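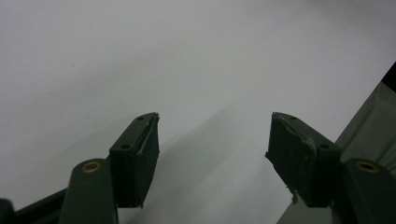

Two dark green gripper pads, open, over a pale surface.

I'd never been to a law firm's open day before, and I nearly didn't go to this one (trains!), but Suvarna had moved into new offices in Pilmont and Fatemeh Hassanpour, one of the partners, had very kindly put me on the list. So off I went on Aug 14, 2019, with a notebook and far too many business cards.

First stop was the intake desk, and I could have stayed there all afternoon. They had 1,962 enquiries last year and took on 851 of them, and every single caller gets a conversation of up to 30 minutes before anyone mentions fees. I asked what happens to the ones they turn down. They get a letter the same week, with time limits in bold, and a copy goes on file. My own letters are nowhere near as clear, I'm afraid.

Upstairs, Sudheer Lobo showed us Wonitz, the software they use for conflict checks. It was slow to load with all of us crowding round, but I liked the way it picks up old company names – we lost a week to exactly that problem last spring.

Lunch was samosas and a very good lemon cake. I got talking to a couple of conveyancers from Flonditz and missed the talk on file storage completely, so if anyone has the slides, please send them over!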